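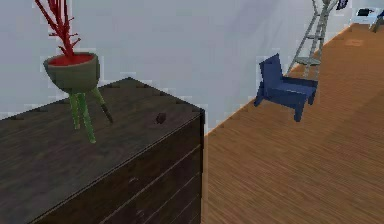
Gomero Adds Evening Boat Trip to Its Salt Mine Tour

The tour company Gomero will start a longer version of its popular salt mine excursion in July. The new program combines the underground walk with an evening boat trip on Lake Presar, and it includes transportation from the hotels in the center of Jardine.

Until now, guests of the mine tour came back to town in the early afternoon. Many of them asked the guides what they could do with the rest of the day, says Przemysław Szulc, who plans the routes for the company. "People were already near the lake, but they had no easy way to reach it. The public bus goes there only in the morning," he explains.

The bus will collect guests in the early afternoon and drive first to the mine. The guided part takes visitors down 200 steps to the old loading chamber, where they can see the wagons and the rails from the last years of work. After that there is free time in the small museum at the entrance. The temperature below stays at 10 degrees Celsius in every season, so guests should bring a warm jacket even when it is hot outside.

From the mine it is a short drive to the pier. The boat, named Vokance, can carry up to 16 passengers and has a covered deck. It makes a slow circle on the northern side of the lake and passes the monastery ruins, the bird island and the old customs house. The captain gives comments in English and Polish. Tea and a light supper are served on board - vegetarian meals are possible if they are ordered one day before.

Stanisława Kaczmarczyk, who has guided groups in the mine for many seasons, will lead the first departures herself. She says that the order of the program was discussed for a long time. "At first we wanted to begin with the lake. But after a meal and a quiet boat, it is hard to ask people to walk down so many stairs," she says.

The tour is not suitable for wheelchairs, because the mine has no elevator for visitors. Guests who cannot use the stairs may book only the boat part and join the group at the pier. Children must be with an adult during the whole trip. Large bags have to stay on the bus.

The shorter mine tour will continue without changes, and tickets that were already bought for it remain valid. Guests who want to change to the longer program can do so at the Gomero office next to the Jardine railroad station, if there are still free places - they will pay only the difference in price. The return to the hotels is planned for 10 p.m.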